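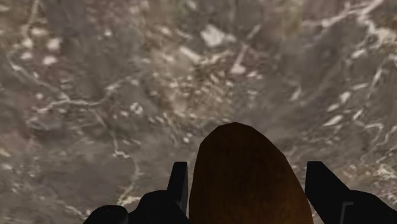
I run the packing room at Bakside, a small farm shop and mail-order place, and for the last year or so most of my working day has been spent next to a Zollow. It's a two-fingered picking arm that takes things out of trays and puts them into boxes, and Havby, who sell it, asked if I'd write the page for it myself in place of their usual blurb. So, this is me! Before you get an arm you get the simulator, and that's where we started, with a dark brown lump standing between two black fingers on a stone-patterned surface. It doesn't look much like anything we sell (Līga called it the conker) but it taught us more about finger spacing than the manual did. You want a sliver of daylight on each side before you close, and it's much cheaper to learn that on a screen than on a tray of beetroot.

What you get for your money: the arm itself, the Baxter stand (heavy, get two people), one pair of plain black fingers, the simulator licence and 2 days of setup at your place. Gediminas Mägi did ours and stayed late on the second day to sort out our wobbly bench, bless him. The part number for spare fingers is 455, and I'd order a pair straight away, they do get chewed.

Now the bit people ring me up about. Did anybody lose their job? No. Kiều Từ used to do the heavy root veg line all morning and her wrists were in a right state by December. She now sets the arm up, keeps it fed with trays and does the gift boxes, which she'd been asking to do for ages. Kamran was dead against it and told me so in the car park. He's still not what I'd call a fan, he misses the chat on the line, and I think he's got a point because the room is quieter now and you do notice it. We moved the tea break so the whole lot of us stop together, arm included, and that's helped a bit.

On a good day we send out more than 702 boxes, and the old line would have had us there till teatime. On a bad day it drops a celeriac and waits for somebody to come and press the green button. It's not clever with anything floppy. Leeks, forget it. Bunched carrots are a maybe, if you trim the tops and tilt the tray towards the arm.

Training took our lot an afternoon each. Do the simulator first, please, even if you're itching to get on the real thing. Samer Hijazi skipped it (he'll tell you himself) and had to go back and do it anyway. Keep the lesson settings on slow, try the grip a bit too wide and then a bit too narrow, and write down what worked for each crop. Our notes are taped inside the cupboard door and they get used every single day.

Cleaning is a damp cloth and a soft brush at the end of shift. Don't hose it. The stand wipes down fine but grit gets under the feet, so lift the rubber edges once a week.

If you'd like to come and see ours going, ring Havby and ask for a Bakside visit. Mornings are best, and wear something warm, the packing room's freezing.

Posted October 27, 2020

212 shares
2 comments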